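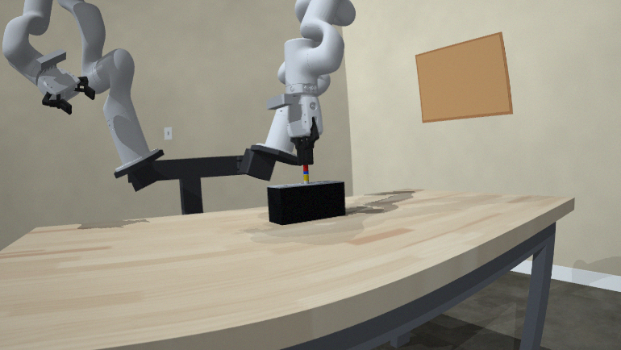
The comment from the Pistow bench, left in the margin of my last entry, was that the new glue is fine and I'm being difficult. Any adhesive looks bad if you go hunting for the joint that failed, it went on, and the supplier's sheet already covers the heat question.

January 20, 2021

Noted, and I still don't buy it. The sheet covers a heat question. It says the Ornora glue holds "under normal warm conditions", and then never gives a temperature. I read it twice looking for a footnote. If they had a good number they would print it in large type on the bottle.

So, what I did today, written down so the next person doesn't have to do it again.

Samples: beech strips from the offcut bin, planed both faces, cut to equal length, glued in pairs with a short overlap. Half with Ornora, half with the old Zekau white glue we have been using since before I got here. Same clamps, same person doing the clamping (me), same shelf overnight. I sanded all the faces with 240 grit before gluing. Yes, I know the argument that sanding that fine closes up the surface and hurts the bond. I have heard it from people who have never broken a joint on purpose. It is the same for both glues, so it can't explain a difference between them, unless one of them minds more than the other. That is possible and I haven't tested it.

Made 29 good pairs in the end. Should have been an even number. One Ornora pair slid in the clamp and I didn't see it until the glue had set, so it went in the bin. I am not counting that against Ornora, although it does feel slippery for longer than the Zekau and I would like to know how many of those we'd lose in a real batch of drawer fronts.

Warm box: the usual one, the old plate warmer with the lid taped down. The dial on it means nothing, so I went by the thermometer hung inside. That thermometer was last checked in May, and I only have the tag's word for it. Left one group of each glue in there through the morning and one group of each on the shelf at room temperature.

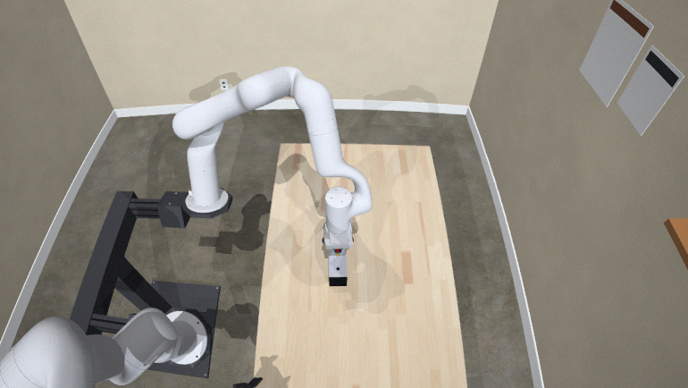

Breaking them: hung the pairs one at a time from the bracket and added weight to the bucket until they let go. It's crude. The bucket swings, and I think a swing at the wrong moment takes off more than people allow for. Tried pouring sand in slowly from a scoop in place of dropping in the steel blanks, and the results bunched up a lot better, so I threw out the first 2 readings and started over with sand. Writing that down because it is exactly the kind of thing that gets left out of a report.

Room temperature group: no difference I would put my name to. Both glues tore wood in nearly every pair, so what I measured there was the beech. Anyone who wants to say Ornora is "as strong as the wood" can say it, and so can the Zekau people, and so could most things that come in a bottle.

Warm group: here I think there is something. The Zekau joints mostly still tore wood. The Ornora joints mostly let go along the glue line, with a clean shiny face and a bit of stretch before they went. You can press a fingernail into the film. The loads were lower too, but they were spread out enough that I don't want to put up an average and have it quoted back at me as a fact.

Things that could make this wrong:

The Ornora may not have been fully cured. The bottle says overnight. The sheet says up to 5 days for full strength. Those are both from the same company about the same product. If the long figure is the true one then my test was unfair, and so is every batch we'd ship the next morning.

The bottle could be old stock. There is a batch code on it but no date, and Ebihara (who sold it to us) haven't answered my message about it.

I knew which pairs were which. I'd like to think I poured the sand the same way each time. Next round somebody else should mark the strips and hold on to the list.

On the claim that it cleans up with plain water: it does, if you get there quickly. Once it has skinned over you get a gray smear that shows up under oil. Tried one corner with oil and then wished I hadn't used a nice piece. The Zekau does this too, only less, or else I am just used to scraping it.

Price is the other thing being waved around. Ornora is cheaper by the bottle. I noticed I was using a thicker bead to get squeeze-out along the whole edge, and if that holds for everybody then a good part of the saving ends up on the paper towel. Haven't weighed it. Will weigh bottles before and after next time.

For now I am leaving Zekau on anything that goes near a window or a radiator – the shelf units for certain – and I don't mind if people use Ornora on jigs. Please don't top up one bottle from the other. I found a Zekau bottle this afternoon that smelled wrong and have poured it out.

To do: new pairs, left the full time before the warm box. Get a second thermometer in there. Strips for the next set are cut and stacked under the planer, labeled in pencil, don't burn them.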